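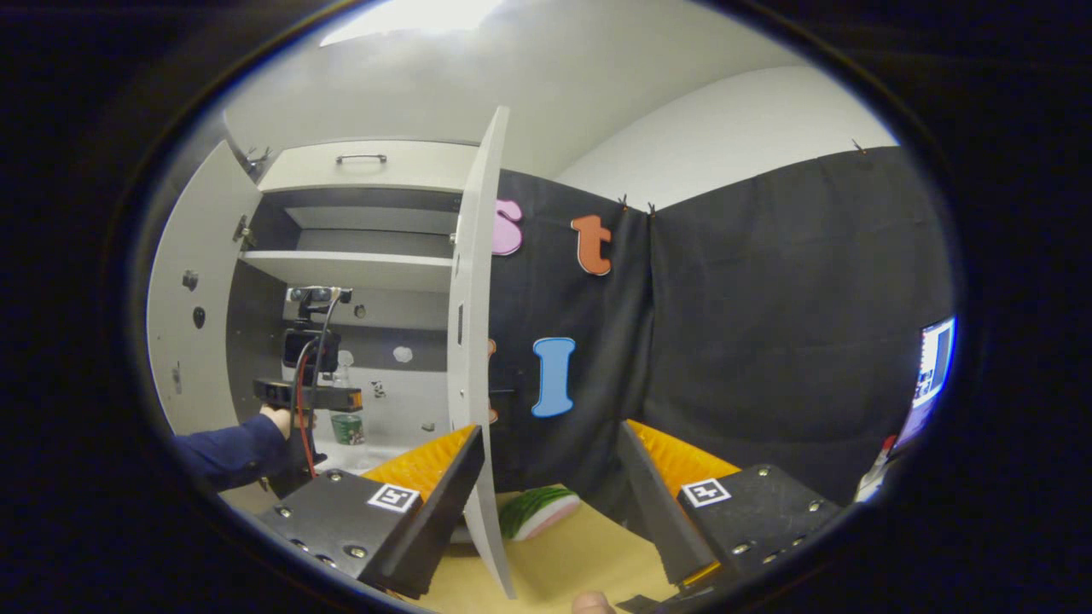
Open cabinet, white, with a light wooden tabletop in front.

Cataloging a Home Library in a Spreadsheet

The procedure below covers a collection of up to 1000 titles kept in one household. Larger collections work the same way, but the sheet should be split by room before you start. Any spreadsheet program will do. The menu names used in this page are the ones in the Alarwood desktop version; other programs have close equivalents. 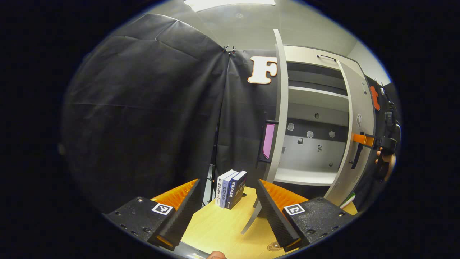
Þrastardóttir

Setting up the sheet

Create a new file with one tab named Books and a second named Locations. On the Books tab, freeze the first row and enter these headings from left to right: ID, Title, Subtitle, Author last, Author first, Year, Edition, ISBN, Location, Status, Notes.

Format the ISBN column as text before any data goes in. If it is left as a number, the leading zeros on older ten-digit ISBNs are dropped and long values may be shown in scientific notation. Changing the format afterward does not bring the zeros back.

The ID column holds a plain running number. Do not build meaning into it. Numbers that encode the shelf or the subject have to be rewritten whenever a book moves.

Naming locations

On the Locations tab, list every piece of furniture that holds books and give each a short code. One letter for the room, one for the unit and one digit for the shelf is enough: LA3 is living room, unit A, third shelf from the top. Count shelves from the top in every room, including rooms where the bottom shelf is easier to reach.

Return to the Books tab, select the Location column and add a drop-down list that reads from the Locations tab. Set it to reject other entries. This stops "LA3" and "LA 3" from being stored as two places.

Entering the books

Work one shelf at a time, left to right. Take the title from the title page. Covers and spines often carry a shortened form, and series names on the spine are easy to mistake for titles.

Drop initial articles to the end of the title ("Garden Year, The") or leave them in front, but choose before the first entry. Names with particles or patronymics should follow the form used by the publisher on the copyright page.

For books without an ISBN, leave the cell empty. Zeros or "none" will show up as duplicates in the check described next.

Save at the end of each shelf, with the shelf code in the file name.

Checking for duplicates

1. Sort by ISBN, then by Edition.
2. Apply a conditional format that highlights repeated values in the ISBN column.
3. Compare the highlighted rows. Two copies of the same edition are valid and keep separate IDs.
4. Sort by Title and read down the list once for the books with no ISBN.

In the collection used to test this page, 1126 rows produced 17 highlighted pairs. Most were typing errors in the last digit group.

Lending

Status takes one of three values: In, Out, Missing. When a book is lent, change the status to Out and put the borrower and the month in Notes ("Out June, neighbor"). Filter on Out twice a year. A separate loans tab is worth adding only if the same titles go out repeatedly.

Backup

Export the Books tab as CSV with UTF-8 encoding after each session and store the copy on a different device. Open the export once in a text editor to confirm that accented letters survived – the usual fault is an export set to an older Western encoding, which can be corrected in the save dialog under File type.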